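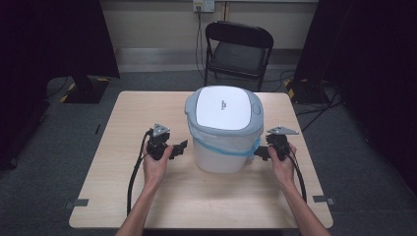
Wuvton lab reports a DNA ligase that holds up in the freezer door

Search this site Search Enter keywords

November 27, 2019

A small enzyme company in Wuvton says it has made a version of DNA ligase that keeps most of its activity after repeated freezing and thawing, a common cause of failed cloning work in teaching labs.

Rattanakul, which makes reagents for schools and small research groups, described the enzyme in a notice to customers this month. The product will be sold under the name Ralunau. Shipping to the first buyers has started, and general orders will open after the new year.

DNA ligase is the enzyme that joins two pieces of DNA. It does so by forming a phosphodiester bond between the 3' hydroxyl end of one strand and the 5' phosphate end of the next. In a standard cloning experiment, a plasmid and a gene of interest are cut with restriction enzymes, mixed together, and sealed with ligase. The joined plasmid is then put into bacteria, which copy it as they grow.

The form most labs use comes from the bacteriophage T4. It needs ATP to work, and it can join both sticky ends and blunt ends, although blunt ends take longer and need more enzyme. The ligase found in E. coli uses NAD+ in place of ATP and is much less efficient on blunt ends.

Ligase is usually stored at -20 degrees Celsius in a buffer containing glycerol, which keeps it from freezing solid. The reaction buffer is a weaker point. It carries the ATP, and ATP breaks down when the tube is thawed and refrozen many times. Labs that share one tube among many students often see their colony counts fall over a semester without knowing whether the enzyme or the buffer is to blame.

"We had complaints about the ligase for years, and a good part of the time it was the buffer," said Kanyarat Kamolrat, who leads product development at Rattanakul. "So we worked on both."

The company changed two amino acids on the surface of the T4 enzyme and reformulated the buffer with a stabilizer it has not named. According to the notice, the team screened 1423 variants before settling on the final one. The enzyme and buffer are supplied in separate tubes, as before, and the buffer is now divided into 9 single-use portions per kit. Each kit is meant to cover 100 reactions.

Kamolrat said the change does not make the reaction faster. A sticky-end ligation still takes about 2 hours at 16 degrees, and the company continues to suggest an overnight incubation for blunt ends. Users who want a shorter reaction at room temperature can still add polyethylene glycol, but they should dilute the mixture before using it for electroporation.

The enzyme was tried out this fall in the undergraduate teaching lab at Drumurstead College. Theerawat Saithong, who runs the molecular biology course there, said his students used it to insert a gene for a green fluorescent protein into a plasmid that carries ampicillin resistance.

"The plates looked the same in November as they did at the start of the term," Saithong said. "For a teaching lab, that matters more to me than a high number on one good day."

He added that the trial was not a controlled comparison. His sections did not run the old ligase next to the new one, and the cells used for transformation came from more than one batch. A side-by-side test is planned for the spring course, using the same vector, the same insert, and a no-ligase control plate in every section.

Background colonies remain a separate matter. When a plasmid is cut with only one enzyme, its ends can close back up without the insert, and a stronger ligase does nothing to prevent it. Saithong's students treat the cut plasmid with alkaline phosphatase, which removes the 5' phosphate groups so that the vector cannot seal itself. The insert keeps its phosphates and can still be joined.

Rattanakul has not published its stability data. Kamolrat said a technical note with the freeze-thaw results and gel pictures will be posted when the kit goes on general sale. The current ligase will stay in the catalog until stocks run out, and protocols written for it can be used with Ralunau without changes to volumes or temperatures.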